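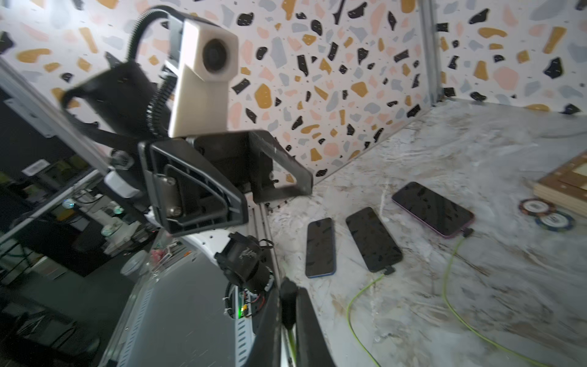
August, 7:40 in the morning. Rear brake of the Kukia, second attempt.

Yesterday evening I stopped because the left caliper was still dragging after the bleeding. Bogdan Coman had the car on the track at Zinchenko and he told me the pedal was good for the first laps, then it became long, and on the straight he felt the car pulling to the left. I wrote in the last entry that it was air in the line. Now I think this was wrong, or only one part of the problem. Before I took the wheel off again I looked at how the brake hose and the sensor wire go together behind the upright. The wire should have slack and a proper loop, like the corrugated black conduit that curves over the top in the photo, so the suspension can travel and nothing gets pulled. On our car the wire was fixed with a tie directly to the hose, very tight, and at full droop it pulls the hose against the edge of the bracket. There is a mark on the rubber. It is not deep but I will not drive with it.

Done until 10:00:

Wheel off, old pads out. The inner pad on the left is clearly thinner than the outer one. On the right side both look the same.

Pushed the pistons back. The upper one on the left goes back very slowly and does not like to come out again. The dust boot is hard and has a small tear at the lower side. Some brown dirt behind it.

Took the caliper to the bench and opened it. The bore is fine, I can not feel anything with the fingernail. The seal is swollen. Kerstin Buschmann looked at it too and she believes somebody used the wrong grease on it in the past. We have only one owner before us and he did not leave any papers about the brakes, so we can not know.

New seals for both sides from the Flakano kit, 2 kits used. Please order again, the shelf is now empty. The kit has a small bag of red grease, use only this one.

Guide pins cleaned and greased. The lower pin on the left was dry. Torque for the pins is 30 Nm, I have written it also on the inside of the cabinet door, where the old number was for the front.

Hoses: I ordered two from Gulley, the same length as original but with the turned fitting. Until they come the car stays on the stands. Kerstin wants to move it for the floor cleaning, please push it by hand and do not start it.

After lunch.

Bench test of the caliper with the hand pump. Both pistons come out together now, and they go back a little when the pressure is released. I held the pressure for ten minutes and the needle did not move. I wanted to do the same with the right one but the adapter has a damaged thread. It was already so when I took it from the drawer.

Discs: the left one is blue on the inner face. Thickness is still over the limit but I would like to change both. Bogdan says he can bed in new pads on the old discs, I do not agree with him. The two discs would be 400 together, so we should speak about it before the next order.

Still open: new route for the sensor wire with its own clip on the upright, adapter for the pump, hoses, fresh fluid for the complete system, decision about the discs. The old left pads are in the plastic box under the bench, please do not throw them away, I want to measure them.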